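The laundry cell at Sunthorpe stopped on a Wednesday in February with a mass of black knit fabric wound around its hand. The log called this a "grasp retry." It had retried for nearly 300 seconds before an operator hit the stop.

I think that label is the real fault. Cloth snags on fingers, and anyone who has worked with these hands expects it. What I object to is software that reads a covered hand as an empty one and tells the arm to keep moving — at full speed, with people close by. 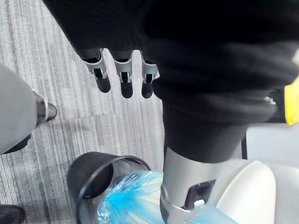

Shahab Sadeghi, who wrote the incident report, asked for a torque limit on each finger joint. Bagheri, the integrator, answered that the cell had run 2000 picks without an injury. I don't find that reassuring. A count of picks tells you how often the fabric let go, and very little about the day it doesn't.

The fix is cheap. If the fingers can't confirm they are clear, the arm should stop and wait for a person. Zirance already ships its cells that way, and its customers complain about the stoppages. Let them complain. I would take ten false stops a shift over one arm dragging a sleeve with somebody's wrist in it.

Sunthorpe restarted the cell the next morning with the old settings.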